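Clirkham bench: tracking dropouts on the left gripper

Work at the Clirkham bench was stopped for 2 days this month after the left hand-held gripper began losing its pose in the middle of recordings. Of 1,132 recordings in the Plurkix set, 104 contain at least one jump in the left-hand track. The right-hand track is clean in all of them.

Deirdre Brophy traced the fault to the cable connector at the back of the handle. When the wrist turned past a certain angle, the cable pulled on the plug and the signal dropped for a fraction of a second. The software filled the gap with the last good position and logged no error - that second fault is the more serious of the two, and it has been in the code since April.
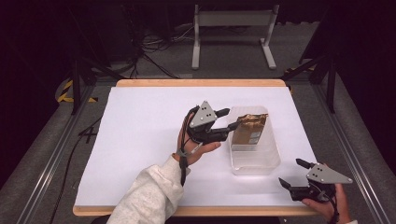
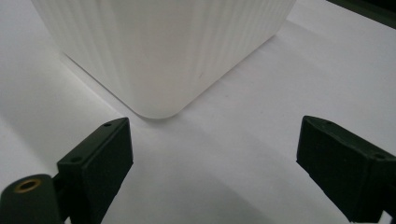 Container tasks on the white paper surface, with hand-held grippers.

The connector has been replaced and the cable now has a clamp for strain relief. Brennan has changed the logging so that any gap longer than six samples ends the recording and shows a warning on the operator's screen. The 104 bad recordings are marked in the index and should not be used for training until they have been checked by hand.

Operators at Clolteo who use the same handle should look for play in the plug before each session. If it moves, take the gripper out of service and report the serial number to Deirdre. Replacement connectors are on order - the old type should not be refitted.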